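Gotside Opens Its Fall Jewelry Preview with the Wanddale Collection

05/04/2024

Gotside, the independent jewelry studio and shop, has announced the Wanddale collection, a new line of rings, pendants and earrings in recycled silver. It arrives in the store and online in September, and customers can put their names down for first pick starting today.
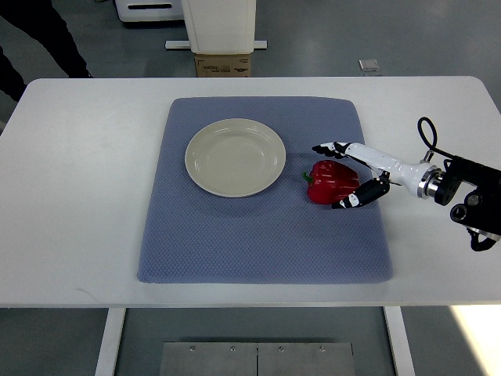
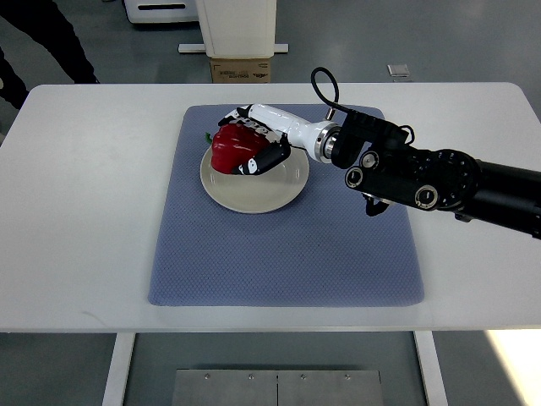
A year of hammering, sketching and starting over

Wanddale began with one ring. Designer Vilja Niskanen made it on a slow afternoon, a wide band with a hammered outside and a smooth inside, and wore it to work the next morning. By lunchtime two customers had asked if they could try it on (one of them didn't want to give it back!).

"I had been making very fine, quiet pieces for a long time, and I wanted something with a bit of weight to it," said Niskanen. "You feel it when you move your hand. I love that. The hammer marks are never the same twice, so the ring you try on is the ring you take home."

The collection has grown to 17 pieces. There are five rings, from a slim stacking band to the original wide one, now called the First Ring. The pendants hang on a long chain with two closing points, so they can be worn high over a sweater or low over a dress. The earrings run from small hammered studs to a long drop that swings from a hook, and they are light enough to keep on all day and well into the evening.

Moonstone, garnet and a very good green

Most of the line is plain silver, but six of the pieces carry a stone. Niskanen chose moonstone for the studs and a deep garnet for the drop earrings. The big surprise is the green tourmaline pendant, which nearly stayed in the sketchbook.

"We tried it with three other stones first and they were all fine," she said. "Then the tourmaline came in and everybody in the workshop got up to look at it. It's a green that changes when you walk from the window to the back of the room."

The stones are set by Quiambao, the two-bench setting workshop that has worked with Gotside since its early days. Each one sits in a plain, low collar, so it won't catch on a scarf or a coat lining.

Boxes by Elard

Every piece comes in a fold-flat paper box from Elard, printed in dark gray with a pale ribbon. The box has a small inner pocket for the care card and a polishing cloth, and it packs down thin enough to slip into a suitcase. Gift wrapping is free on the whole collection.

First pick and ring sizing

The first run will be around 2000 pieces across all styles. Anyone who joins the first-pick list can order 10 days before the collection goes on general sale. Signing up takes a minute on the Gotside website or at the counter, and there is no deposit.

Rings come in full and half sizes. The wide bands fit more snugly than slim ones, so it's worth coming in to try a sample if you can. Shoppers ordering from home can ask for a paper sizer by mail. One free resize is included with every ring in the line, with the exception of the garnet-set band, which has to be made to size from the start.

Sample rings and two pairs of the earrings are already in the store and can be tried on during normal opening hours.

For samples, interviews with Vilja Niskanen or a full style list, please contact the Gotside press desk and quote release 3012.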